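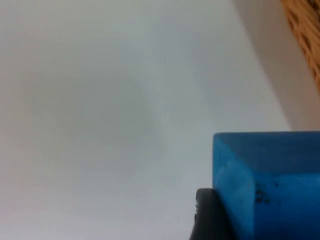 *Greyish white, matt, with a softer darker bit towards the left.*

**Why does every white go grey in my back bedroom?**

**Godelieve Claeys**, 16 May 2024

I'm losing the will a bit with paint, so I hope one of you can help. We have a small back bedroom that faces north, with one window that looks straight at next door's brick wall. It was a horrid peach when we moved in and I wanted it white and fresh, the sort of room a guest might want to wake up in.

I started in March with a tub of plain brilliant white from Coppens (the trade counter on the ring road, not the one in town). Two coats, lovely and even, and by teatime the room looked like the inside of a fridge. So I went back and got a warmer one called Positz Chalk, which looked like clotted cream on the card, and once it was up it went grey as well! A slightly different grey, I'll give it that. My husband says he can't see the difference between the two and would like his weekends back.

The paint has cost me £58 so far and I don't mind buying one more tub, but I do mind buying three. Do I go yellower? Pinker? Give up and do it dark green like my sister keeps telling me to? The carpet is staying (oatmeal, very plain) and the curtains are blue and white stripes. The ceiling is the same brilliant white as before and the woodwork is a satin of unknown age. I only decorate once in a blue moon, so please assume I know nothing.

**tansyandtwine**

Oh, I feel for you, I had exactly this room in our last house! North light is bluish all day long, so whatever white you put up gets a cold wash over it, and then your brick wall opposite is blocking a good part of the sky on top of that. There isn't a magic white that beats it, but you can get a lot closer than you are now.

Try going one or two steps further than feels sensible. On the card you want something you would call cream or even a pale biscuit, and that you'd never in a month of Sundays call white. Once it's on four walls it calms right down. I ended up with one that had a drop of red in it – my mother said it looked like sticking plaster on the card, then came to stay and asked me what that nice white was.

Please, please don't paint the samples straight on the wall. Your eye compares them with whatever is behind, and next to brilliant white everything looks dirty. Get some lining paper, paint a big piece with two coats, leave a bare border, and move it about. Stick it up by the window, then in the darkest corner, then behind the bed. Look at it first thing and again with the lamps on. It's a faff but a sample pot costs so much less than a tub.

Then there's your ceiling. If you leave that brilliant white and put cream below it, the walls will look yellow and the ceiling will look blue, and you'll be back here in a fortnight. I'd take the wall colour straight over the top. In a small room you lose the hard line and it feels taller, or mine did anyway. Same with the woodwork if you can face the sanding (I couldn't, and left the skirting for another year).

Also, what bulb have you got in there? Look on the box or the base for the number with a K after it. Mine was one of those cold daylight ones and swapping it for a 3000 did more for the evenings than any paint. Won't help you at eleven in the morning, obviously.

The dark green isn't a daft idea, by the way. Your sister might be on to something with those striped curtains.

**gaz_plastering**

wouldn't bother with paint, get it papered. had our box room done for £258 all in and its been fine. Also brilliant white is blue, they put it in on purpose

**Godelieve Claeys**

Thank you both, and especially tansyandtwine for all that! I've just been up with a torch and the bulb says 6500, so that's going in the garage. I've got lining paper left over from the hall and I'm off to Coppens on Saturday for two sample pots, one biscuity and one with a bit of pink in it. I had a look at a Cladside one as well but they only sell it in the big tubs, so that's out.

Gaz, was the £258 with the paper or just the hanging? My husband has suddenly become very interested.

**gaz_plastering**

with the paper. plain one though, nothing fancy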